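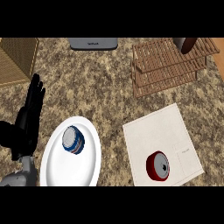 Households in Jurnevdale will get a second recycling cart starting in August, after the town council voted Tuesday, July 28, 2026, to end the single-bin system it has used since the Bevlow transfer station opened. The new cart is for metal and glass only. Paper and cardboard will stay in the cart people already have. Under the new rules a soda can, red or blue, goes in the metal and glass cart, and a sheet of white paper like the one under the red can goes in the other. Plastic bottles and tubs also stay in the old cart for now, though the council left itself room to change that next year.

The first 2,000 carts are due at the public works yard on Donidville Road next week. Crews will drop them off on the east side of town first, street by street, on each street's normal pickup day. The west side will follow when the next shipment comes in. Residents do not have to be home for the delivery and do not have to sign anything.

Kumaresan Gowda, the town's public works director, told the council that too much of what Jurnevdale sends to Bevlow is being turned away. Broken glass gets into the paper, he said, and once that happens the paper cannot be sold.

"The mill won't take a bale with glass in it," Gowda said. "We pay to haul it there and then we pay again to haul it to the landfill. Keeping the glass out at the curb is the cheapest place to do it."

Hauling will stay with D'Souza Disposal, which has had the town contract for several years. The company will run the two carts on alternating weeks, so each household will still put out one recycling cart a week. Trash pickup does not change. A printed calendar will be taped inside the lid of every new cart, and the same calendar will be on the town website.

Monthly bills will go up by $2 for single-family homes. The council talked about this part of the plan longer than any other. Some members wanted to hold off on the increase until the town could show what it was saving on rejected loads. Others said the carts had to be paid for one way or another and that putting it off would only mean a bigger jump later. The increase passed as written. It will show up first on the bill mailed at the end of August.

Residents who already get the senior or low-income discount on their water bill will not pay the extra charge. They do not need to apply again. Anyone who thinks they qualify and is not signed up can get the form at the utility counter in town hall.

Apartment buildings are not part of the change yet. Most of them use shared dumpsters, and Gowda said his office still has to work out where a second dumpster would fit on some of the smaller lots. He expects to bring a separate plan for apartments to the council before winter. Until then, tenants should keep using the dumpsters the way they do now.

Several residents spoke during public comment. One man from the Mill Street area said his driveway was too narrow for another cart and asked if a smaller size would be offered. Gowda said it would - people can swap for a half-size cart at the yard at no cost once the first round of deliveries is done. A woman who lives on the hill above the rail line asked what would happen to carts that blow over on windy days. She was told the new carts have a wider base than the old ones, and that drivers will set an empty cart upright if it is on its side when they get to it.

Another speaker asked about fines. The plan does allow them, but not right away. For the first few months, drivers who find the wrong items in a cart will leave a tag on the handle and empty it anyway. After that, a cart with the wrong items may be left at the curb. A fine of up to $100 can be given only after repeated warnings at the same address, and the resident can appeal it at town hall. Gowda said he does not expect to hand out many.

Cans and jars should be emptied and given a quick rinse. Labels can stay on. Metal lids can go in the cart loose, but plastic caps should come off glass bottles and go in the trash. Window glass, mirrors, light bulbs and drinking glasses are not accepted in either cart and should go in the regular trash, wrapped in newspaper if they are broken. Aerosol cans are accepted if they are empty. Paint cans are not accepted with paint still in them - those can be taken to the yard on Saturday mornings, along with batteries and used motor oil.

Pizza boxes can still go in the paper cart if the grease has not soaked through. Shredded paper should be in a closed paper bag. Nothing in either recycling cart should be put in a plastic bag, since the bags catch in the sorting belts at Bevlow.

The town also plans to keep the drop-off bins behind the fire station, which are used mostly by people who live outside the pickup area. Those bins will get new signs but will otherwise stay as they are.

A second order of 2,000 carts was approved at the same meeting. The public works office will take calls about missing or damaged carts on weekdays once deliveries begin.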